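Local News | Open Day

Robots and a wooden block draw a crowd at Zerkstead

22/08/2026

If you have ever wanted to stand a few feet from a robot and watch it think about a block, Zerkstead was the place to be. The automation workshop opened its doors to the public for the first time since April, and 220 people came through before lunch!

The main draw was the pick-up demo at the back of the building, run by Catalina Saavedra and Rafail Chrysikopoulos. The job sounds tiny. A wooden cube sits on a cloth mat, and the arm has to find it, come down over it and take hold. Then somebody moves the cube and it all starts again.

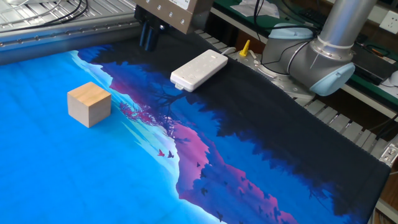
Saavedra let visitors choose the spot for the cube, and the kids at the front took that very seriously. One boy spent so long deciding that the line behind him started calling out suggestions (most of them wanted the far corner). Each run began with a short countdown from the crowd, which the staff had not planned and clearly enjoyed.

"People expect the speed," she said. "What I like showing them is the aiming. You can see it line up, and you can hear the room go quiet."

Chrysikopoulos handled the questions, and there were plenty. How does it know where the block is? Does it get better? Could it do laundry? He was patient with every one of them, and frank about the laundry. A soft thing changes shape every time you touch it, he told us, so a hard little cube is a much kinder place to begin.

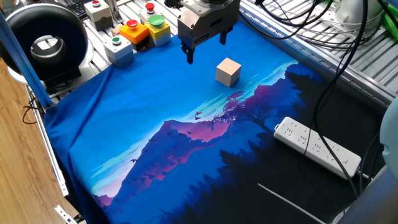
Safety got its own talk, and it was better than that sounds. Evie Bunting, who trains new staff at Zerkstead, started with the rule that you always know where your stop button is before anything moves. She had no shortage of buttons to point at: a row of control boxes stands along one edge of the table, and the orange one carries the big red emergency stop. Younger visitors wanted to know about the green ones too. Bunting took her time over it, and I learned more in those few minutes than I expected to.

Two local firms, Plillavetti and Domell, had tables near the entrance, and both were busy all morning. Maureen Bainbridge of Domell brought a box of worn-out machine parts for people to handle, and it was lovely to see grandparents explaining bearings to small children.

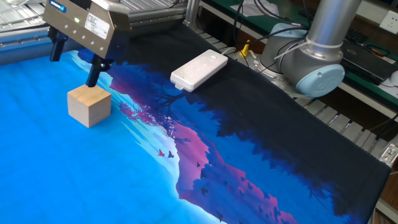

Tracey Pilkington

My own favorite part came late, when the crowd had thinned and you could get right up to the barrier. Watching the fingers come down on that cube from so close, I found I was holding my breath. So was the woman next to me, who had driven over with her two sons and stayed for 2 extra runs.

Zerkstead says the arm in the demo will stay set up for school visits this fall. Classes can sign up at the front desk, and Saavedra hopes to let older students write their own moves for it. The workshop would also like to hold a second open day next April, with more room for questions and, by popular demand, more turns at placing the block.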